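Setting up the Drotero hand-held gripper kit for folding clothes

By Meron Gebru

The Drotero kit is a pair of hand-held grippers for recording demonstrations at home. You carry them in your two hands, do the work, and the recording is used later to train a robot arm. I have used the kit since March, mostly for clothes. This page explains how I prepare it and how I record one session. The manual in the box is good for the electronics but it says very little about the room.

Before you start

Charge both grippers fully. A full charge takes me 290 minutes, so I leave them overnight. Wipe the lenses with a dry cloth, and check that the fingers open and close without noise. If a finger is stiff, loosen its screw by a quarter turn and try again.

Give each gripper its own mark and keep it in the same hand always. My colleague Liya Kumsa once exchanged left and right in the middle of a session, and we lost the whole morning of work.

Preparing the bed

Make the bed flat and pull the cover tight. Put the clothes you will fold along one side, so that you can reach them without walking. Six pieces are enough for one recording.

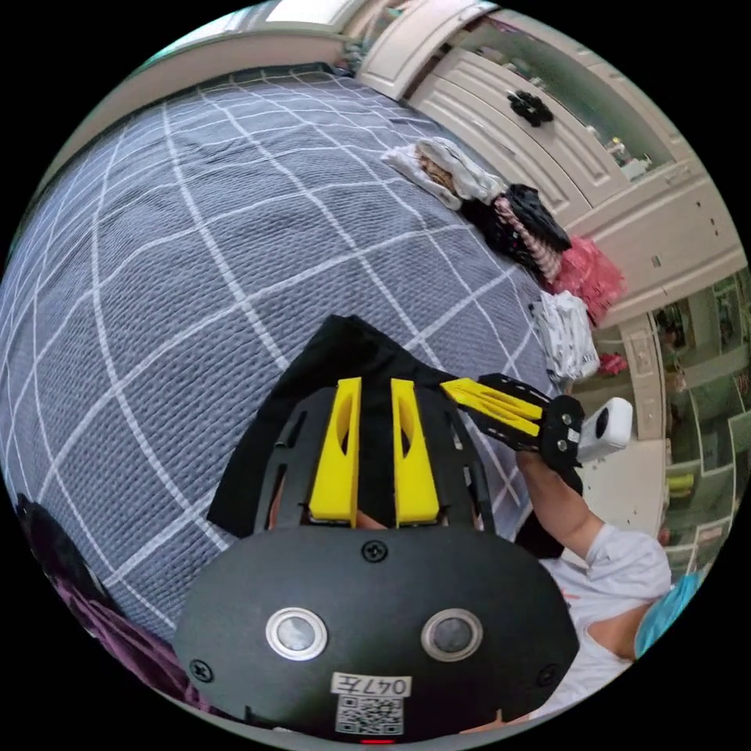

Holding the cloth is the part where most beginners have difficulty with this kit. Do not try to pinch from high above. Lower the gripper until the fingers touch the cloth, then close them slowly. A dark garment on a grey cover with white lines is easy to follow, and the lines also help you to judge if your fold is straight. The handwritten label under the two lenses, 047左 on this one, is what I read aloud at the start, because 左 means left. Keep your sleeves short or roll them up.

Recording

1. Switch on both grippers and wait 30 seconds.
2. Open the Lirnow application and choose "New session".
3. Hold the grippers still over the bed until the application gives a sound.
4. Fold one garment, put it down, and open both hands completely.
5. Repeat until the pile is finished, then press "Stop".

One session may not be longer than 300 seconds. After this the application closes the file by itself.

What I like and do not like

The grip is comfortable and the fingers hold thin cotton well. The weight is a problem for me after one hour. Thick towels slip often, and for them I prefer the wider fingers, sold separately by Getura. Changing the fingers needs only the small key from the box.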